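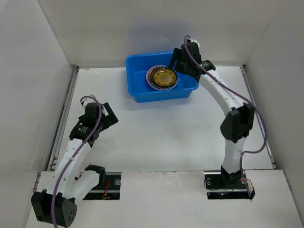

Section 2: Planning and Budgeting for Your Gralix Two-Arm Cell

Before you order anything, pour yourself a coffee and work through these steps. Most of the trouble we hear about at Skinier starts with a cell that was bought first and measured for later.

1. Measure the spot where the cell will stand. Leave 70 cm clear on the side you'll service it from, and a bit more if you can spare it.

2. Write down the largest thing you expect the arms to handle, and the tub you'll keep it in. Dinner plates in a shallow tub are a good starting point, and you can buy them anywhere.

Note: Both arms need to reach the tub from their own side. In the cell below, the left gripper is over the tub's left rim while the right one holds a yellow plate beside the opposite corner.
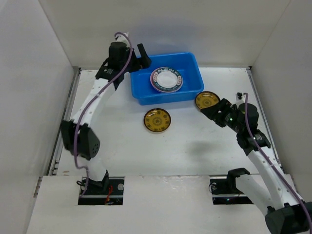
3. Add up the extras. A spare set of gripper fingers is $101, and the Vedonus service plan is $1,445 a year. Please do put both in your first budget, as it's so much harder to go back and ask for more in February!

4. Allow 9 weeks for delivery, and have your power outlet put in before then.

Caution: Cables run along the outside of the arms. Plan enough slack for the full reach, and never tie them tight to save space.

5. Fill in the Tunstall order sheet and keep a copy with this manual.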